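Dubbing deserves better than it gets

Every time a foreign film does well here, someone writes in to say that only subtitles will do. I used to agree. Then I watched the Tivadau western trilogy with my father, who can no longer read fast enough to keep up, and I changed my mind.
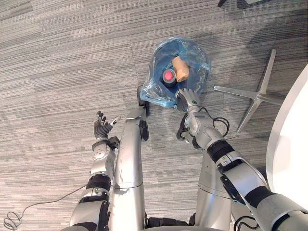
Issue 40, page 12

The trouble is money. Wostura gave its dubbing cast 5 days for the last of the three films, and it shows. The jokes land late and the villain sounds bored. Štefánia Kubíček, who voiced the widow, is the exception. She breathes where the actress breathes, and you forget she is there.

Cekberg paid for a proper rehearsal period on its siege drama "1571" and the English version is as good as the original - better in the battle scenes, where you can watch faces instead of the bottom of the screen.

Dubbing actors should be named in the opening credits, and reviewers should mention them. I would also like cinemas to show both versions, with the dubbed one in the evening and not only at matinees. 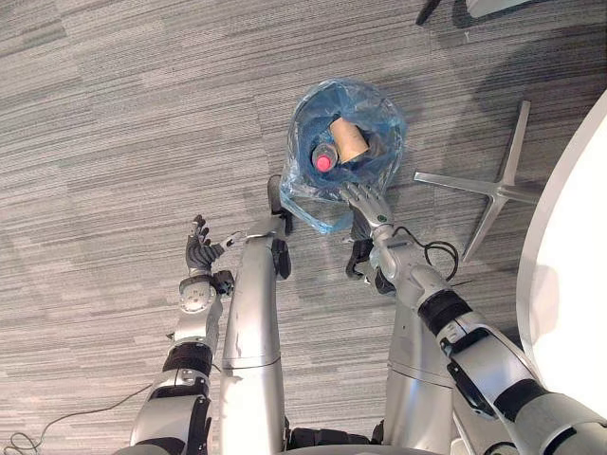 What subtitles still do best

Songs, mostly. Lukáč tried English lyrics for its musical last November and I left before the end.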